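Perception and Control Software, Unit 8
Pose Estimation from Fiducial Markers: Lecture Notes and Laboratory Preparation

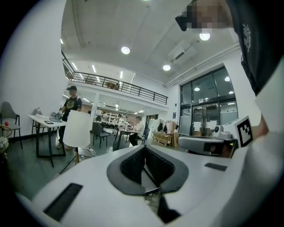
Wendell Calloway objected, after reading the draft of these notes, that students are taught to trust a marker pose as soon as the overlay on the screen looks right. The overlay, he wrote, shows reprojection in two dimensions and says very little about depth or tilt. The objection is accepted, and Section 3 has been rewritten to address it.

1. Scope

This unit covers the software path from a camera image to a pose that a controller can use. Students should already be familiar with homogeneous transforms and the pinhole camera model (Units 2 and 3). Mechanical design of grippers is outside the scope of the course.

2. Frames and notation

Four frames are used throughout: world (W), camera (C), gripper (G) and marker (M). The transform T_CM takes a point expressed in the marker frame and expresses it in the camera frame. The detector returns T_CM. The transform T_GC is obtained by calibration and is held constant for as long as the camera mount is not disturbed. The marker pose in the gripper frame is therefore

T_GM = T_GC T_CM

When a marker is fixed to a second gripper, the same chain gives the relative pose of the two tools without reference to the world frame. A further fixed transform, from the marker to the body of the second gripper, must be measured and recorded in the configuration file. Omitting it is the most common error in submitted work.

3. Sources of error

3.1 Viewing angle. A square marker seen nearly face-on constrains tilt poorly. Small errors in the corner positions can produce large errors in the estimated normal. In some views two distinct poses explain the corners almost equally well, and the solver may alternate between them from one image to the next. The software must report both candidates together with their reprojection errors.

3.2 Occlusion. Fingers and cables frequently cover part of a marker. A detector that requires all four corners will return no result in such a case. A missing result must be passed on as missing. It must not be replaced by the previous pose unless the message is flagged as predicted.

3.3 Lighting. Ceiling lights and large glass surfaces widen the range of brightness in an image. Fixed exposure is preferred during recording. Adaptive thresholding is to be used in the detector.

3.4 Time stamps. Each pose must carry the time of image capture. The time at which processing finished is a separate field.

4. Filtering

The reference implementation, Mestton, applies a gate before the filter. A measurement is rejected if its rotation from the predicted pose exceeds 20 degrees. After 8 consecutive rejections the filter is reset from the next valid detection. Students may change both values but must state them in the report. Orientation is to be averaged on unit quaternions, with signs aligned first. Averaging Euler angles will not be accepted.

5. Laboratory preparation

Before the session, each group is to complete the following:

Install the Ziltidow log viewer and open the sample recording.
Write a function that returns T_GM, or an explicit empty value.
Plot both candidate poses for images 44 through 54 and mark any change of candidate.
Read the Østergaard handout on camera calibration, Section 2 only.

Reports are limited to four pages, excluding plots. Code is submitted separately through the course repository. Questions concerning the configuration file should be directed to Leilani Whitfield before the October session.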